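Review: Asden Hinged Storage Box, blue

Purchased by the Illumau Resource Centre. Reviewed by Taner Canpolat.

The Centre acquired 20 of these boxes in November to replace the assorted tins previously used for small stationery. They were supplied by Ersoy and arrived complete, although two had to be exchanged owing to stiff hinges. The exchange took 11 days. 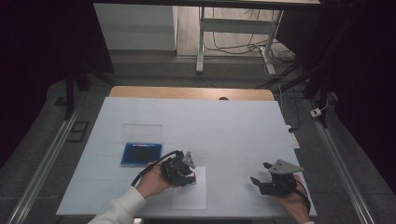

Capacity is adequate for clips, labels and short pencils. The box will not accept a full-length ruler, and users should check dimensions before ordering. The clear lid stays upright when opened against the far side of the blue tray, leaving both hands free for the work, and the dark interior shows up pale items well. On a papered table the base slides a little if pushed.

Cleaning requires a damp cloth only. The lid marks easily and should not be stacked face down. The Jirkska model, tested earlier by Erhan Canpolat, has a firmer catch but costs more.

Recommended for general desk use. Not recommended for transport.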